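Re: [orchard-share] taping off the sorting table
Filed under: List archive > Packing & pickup

This site uses cookies to remember your reading preferences. OK / Learn more

Akihiko Noguchi wrote:

> Before I haul anything else into the packing room, can someone tell me
> whether the tape on the sorting table is helping? I find it fiddly, and
> I keep setting fruit right on top of the lines. Also, which tape do you
> use? I put down the cheap stuff in May last year and spent a whole
> evening scraping off gum. And where do the Gurkberg apples go, with the
> keepers or in the eat-now section?

Hi Akihiko, and hi everybody else who asked me about this at pickup!

I'm a tape convert, so take this with a grain of salt, but yes, I think it helps a lot. Before we had lines, I'd start out with nice tidy groups and by the second crate I had one big drift of apples and no idea which ones I'd already looked over. Now each section is one grade, and if I get called to the phone I can come back and pick up where I left off (mostly).

For tape, get blue masking tape. I've tried the Sugawara brand and the Nunik and I couldn't tell you which was which with my eyes closed. Wipe the table first and let it dry, press the tape down with the side of your thumb, and change it every couple of weeks. Your gummy mess last May was that tan packing tape, I'd bet money on it. A rag with a little cooking oil takes care of what's left.

I used to measure everything, 470 mm one way and 400 the other, because that's what fits the Prultus crates. These days I eyeball it. My lines come out crooked and the apples don't seem to mind — I do pull up a strip now and then when I want a bigger section, and I never get around to putting it back straight.

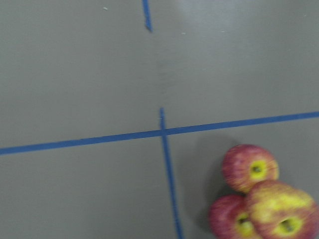 Blue tape on the gray tabletop, with three red-and-yellow apples in the corner.

Gurkbergs go in eat-now, please. They're lovely for up to 2 weeks and then they go mealy on you all at once. If you have more than you can hand out, put them in crate 301 by the door and I'll make sauce. I have room in the freezer and a lot of empty jars!

One more thing while I've got you: whoever borrowed the good apple corer, the one with the green handle, could it please come home? I've been using a paring knife and my thumb is not happy.

See you at pickup. I'll bring a spare roll for you, Akihiko.

Marge

Get the weekly digest of this list by email. Enter your address to subscribe.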